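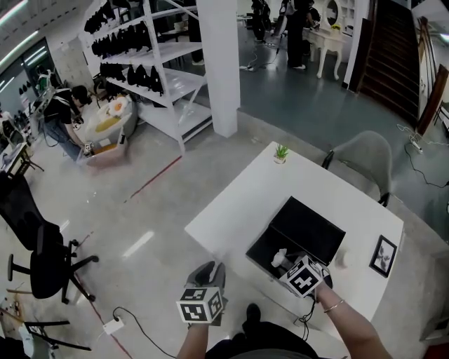

## Besum 翻盖盒，用了两个月以后的意见

先说明一下，中文不是我的母语，所以我写得比较慢，有些词可能选得不太准确。如果哪一句读起来奇怪，请在留言里告诉我，我会改。

我要写的是一个黑色的盒子，Besum 牌子，带盖子，里面有做好形状的凹槽。买的时候80元。它一直放在我们大房间的白色长方形桌子上，那张桌子我后面也要写几句，是 Bakos 的，224元，我觉得桌子和盒子应该一起评价。盒子单独拿在手里的时候，感觉和放在桌上用的时候很不一样。

为什么买它？我们的桌子上总有小东西。夹子、橡皮、从包装里拿出来的小纸团、别人忘记的耳塞、不知道从哪里来的螺丝。以前我们用一个饼干罐子，什么都往里面扔，找一样东西要把全部倒出来。后来 Pascual Echeverría 在 Pretport 的店里看到这个盒子，发了消息问要不要，我回答“要”，没有问尺寸。这个是我的错误，下面会讲到。

### 盖子

我从盖子开始写，因为我每天碰得最多的是盖子。

打开以后，盖子向后仰，自己站住，不用手扶着。我很喜欢这一点。以前我用过一种盒子，盖子打开以后慢慢倒下来，打到手指，不疼，但是很烦。Besum 的这个盖子没有打过我。一只手可以打开，另外一只手可以拿着东西等。开到一半的时候它会停得不太稳，要么往前，要么往后，所以最好一次开到底。

关上的时候有一个声音，短，不大。我坐在桌子旁边打电话，同事关盖子，电话那边的人没有听到过。晚上房间安静的时候，声音就比较明显，但我认为可以接受。

缺点也有。盖子往后仰，就需要后面有地方。如果把盒子推到墙边，盖子打不到底，会碰到墙，然后整个盒子往前走一点。再开一次，又走一点。我第一个星期把它放在窗台上，就是这样的情况，每天早上都要把它推回去。放到桌子中间的位置以后，这个问题就没有了。买之前请看一下你准备放盒子的地方，后面是不是空的。

还有一件小事，盖子外面容易留指纹。黑色的东西大概都这样。我用擦眼镜的布擦，一下就干净，过一天又有了。现在我不擦了。

### 里面的凹槽

这个盒子最特别的部分是里面的凹槽，它们是固定的，不能拿出来，也不能换位置。说明书上（只有一张纸，折了两次）没有写哪个凹槽是放什么的。我和 Javiera Alarcón 为这个问题讨论了一次午饭的时间。她认为应该按照东西的大小来分，我认为应该按照用的次数来分。最后我们没有决定，每个人按照自己的习惯放，结果倒也不乱。

优点是东西不滚。圆的小东西放在普通的盒子里，移动盒子的时候会滚来滚去，发出声音。放在凹槽里就待在那里。我试过拿着盒子从房间的一头走到另一头，里面的东西还在原来的位置，只有一个回形针跑到别的凹槽去了。

缺点是，凹槽的形状替你决定了很多事。有的东西很普通，比如一卷胶带，就是放不进去，要斜着放，斜着放以后盖子关不上。我为了这卷胶带花了不少时间，横的、竖的、靠边的都试了，最后胶带还是住在桌子上。软的东西没有问题，揉成一团的纸或者布，放进哪里都可以，手一松开，它自己会变成凹槽的形状。

清洁的时候要注意凹槽的边和角。灰会留在那里，大的布进不去。我的办法是用一支旧的软毛笔，先扫一遍，然后把盒子翻过来轻轻拍底部。用水洗我没有试过，说明书上也没有说可以还是不可以。Tibor Pap 说他家里有一个差不多的，他直接放在水龙头下面冲，用了很久也没有坏。不过他的那个是不是同一个牌子，他自己也不能肯定，所以请不要完全按照他的办法做。

### 伸手进去拿东西

我觉得一般的评价里很少写到这一点，但它对我很重要：从上面伸手进去的时候，舒服不舒服。

盒子开着，我坐在椅子上，右手从前面伸进去。前边的边缘不高，手腕可以从上面过去，不会被顶住。戴手表的人可能会碰到，我不戴手表，Javiera 戴，她说碰过几次，表没有事。如果从侧面伸手，感觉就差一些，盖子在旁边，手要绕一下。所以这个盒子有一个“正面”，应该对着用它的人。我们的桌子两边都坐人，于是坐在后面的那个人总是要把盒子转过来，用完了又忘记转回去。这个问题买两个盒子可以解决，但是我不想为了这个再花80元。

拿很小的东西时，凹槽的好处又出来了。东西靠着凹槽的壁，往上一推就可以夹住。平底的盒子里，小东西贴在底上，指甲短的人要弄半天。我的指甲很短，所以这一条对我来说值很多分。

光线也要说一下。黑色的盒子，黑色的里面，放黑色的东西，在晚上基本看不见。放白色的东西就非常清楚。我们的房间有日光灯，灯在上面，盖子如果朝着灯的方向开，里面会有一点影子。把盒子转一个角度就好了。假如 Besum 以后出浅色的里面，我会推荐那一种给眼睛不太好的人。

### 桌子，顺便写

白色的 Bakos 桌子，224元，长方形，没有抽屉。没有抽屉就是我们需要盒子的原因之一。

桌面是白的，这让黑色的盒子非常显眼，找起来快。白色的桌面也让所有的脏都显眼。咖啡滴下来马上擦，没有痕迹；过了一夜再擦，要用力。圆珠笔的线用酒精可以去掉，我试过，桌面的颜色没有变。红色的记号笔我没有试，也不想试。

稳定性我觉得够。两个人同时在上面写字，桌子有一点点动，可以写。如果有一个人生气地打字，另外一个人就会知道。Hnat Moroz 帮我装的，他说螺丝的质量一般，有一颗拧到最后有点滑，他加了一个垫片。装好以后到现在没有松。我建议装完过一个星期再拧一次，这是他教我的。

椅子坐进去，腿有足够的空间，我把一条腿放在另一条腿上面也不会顶到桌子。我们有一把带轮子的黑色网背椅，也有一把灰色的布面椅子，两把都可以推近桌子。灰色的那把坐着软，久了腰会往下滑；网背的那把在我们光滑的水泥地上走得太容易，人还没坐好，椅子已经开始走了。这当然和桌子没有关系，只是你买桌子的时候，最好带着椅子一起想。

桌子上除了盒子，还有几样小的摆设，一盆小绿植，白色的花盆，一个黑边的小相框。绿植是 Javiera 的意见，她说桌子上如果只有工具，人会累。我开始不同意，现在同意一半。植物要浇水，浇水的时候我会先把盒子的盖子关上，有一次没有关，后果是凹槽里面有了几个很小的湖。用纸巾角吸出来的，里面的东西也要一个一个擦。从那以后，浇水的人会先喊一声。

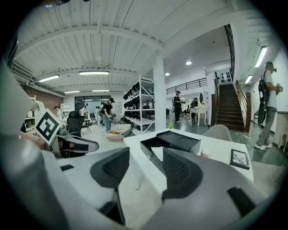
说到摆放的位置，我试过好几种，最后的经验是盒子不要放在最靠边的地方。人从桌子旁边走过去，衣服或者包会带到开着的盖子。我们的房间是一个开放的大空间，除了这张桌子，还有架子、储物箱、一张带椭圆镜子的白色梳妆台，人一直在中间走来走去，有时候手里还抱着东西，看不见下面。盒子掉下去过一次，是盖子关着的时候，角上有一个很小的白印，盖子没有歪，开关和以前一样。如果是开着掉下去，我不知道会怎么样。

也不要让电线从盒子前面过去。我们的插线板在地上，桌上的人又总要充电，线从桌边下去，绕来绕去。线压在盒子下面的话，盒子会翘一个角，盖子一开，重量往后，它就轻轻地摇。这个现象我研究了一个上午，以为是盒子的底不平，还准备写信给 Besum 投诉。后来 Pascual 把线抽走，盒子就不摇了。信没有寄，我对盒子的底部道歉。

### 和别的办法比较

我用过的，或者看别人用过的，有下面几种。

**饼干罐子。** 免费。圆的，盖子要用两只手，声音很大。里面没有分开，东西都在最下面。好处是好看，别人会以为里面有饼干，打开以后失望。

**透明的大储物箱。** 我们房间里也有，用来放大的、软的东西，比如毛绒玩具，非常合适。放小东西不合适，小东西在里面会消失。透明虽然可以从外面看到，但看到的永远是最大的那一件。

**有抽屉的小柜子。** Bininville 有一种，抽屉很多，可以贴标签。Hnat 家里有一个，他很满意。我的问题是我不记得哪个抽屉是什么，标签写了也不看。而且抽屉要一个一个拉，Besum 的盒子打开一次就全部看见。对我来说，这个区别很大。对记性好的人，可能小柜子更好。

**什么都不买，放在桌子上。** Ulises Pereyra 的办法。他说他的桌子他知道。我相信他，可是别人也要用那张桌子。

### 尺寸的问题

我在前面说，没有问尺寸是我的错误。盒子到了以后，我发现它比我想的大。关着的时候还好，打开以后，盖子和盒子加在一起占的地方不小，桌上要给它留一块固定的位置。我本来想放在显示器下面，完全不行。如果你的桌子窄，请先用一张报纸剪一个同样大小的纸放在桌上，过一天，看自己会不会生气。记得把盖子往后仰的那部分也算进去，网上店里写的尺寸是关着盖子的。

反过来，对于深度，我又觉得它可以再深一点。凹槽里放一层刚好，放两层盖子就有点顶。我看到同事为了关上盖子，用手掌按着，好像关一个太满的行李箱。盖子能关上，但我每次看到都有些担心。

### 买的过程和包装

Pascual 在店里买的，所以我没有快递的经验可以写。纸箱很简单，里面一层薄的泡沫纸，一张说明书。没有多余的塑料袋，我觉得好。刚打开的时候有味道，不强，像新鞋子。盖子开着放了一个晚上，第二天还有一点，再过几天就闻不到了。对味道敏感的人，第一天不要放在脸旁边。

发票上的名字写错了，Pascual 回去换，店里的人很客气，马上换了新的。这不是盒子的优点，但是我想写下来，有时候这样的小事让人愿意再去一次。

### 谁适合，谁不适合

如果你每天要从一个地方拿很多次小东西，桌子又比较宽，我推荐。如果你的东西大小差别很大，或者里面一定要放胶带，请先带着你的胶带去店里试。我是认真的，店里的人应该不会说什么。

有小孩的家庭我没有办法评价。Tibor 的女儿来玩过一个下午，她把每个凹槽里都放了一颗糖，关上盖子，又打开，这样玩了很久。盖子那天开关的次数，应该超过我平时一个星期的次数，之后也没有变松。糖后来大家吃了。

### 我的分数

满分是五分的话：

- 盖子：四分半，半分扣在指纹和开到一半不稳
- 凹槽：三分半，胶带的问题我没有忘记
- 伸手拿东西：五分
- 清洁：三分，角落麻烦
- 价钱：四分，80元不算便宜，但是我每天都用
- Bakos 的桌子：四分，螺丝那里少一分

有人在别的地方问过我，凹槽下面是不是空的，能不能剪掉一个，把里面变大。我没有剪。敲上去的声音有点空，可是我不愿意拿自己的盒子做这个试验。如果谁剪过，请写一下结果，也写一下用的是什么剪刀。

再补充一条：写完上面的文字以后，Javiera 看了一遍，她说我对绿植的部分写得不公平，植物没有做错事，是浇水的人没有关盖子。她说得对。浇水的人是我。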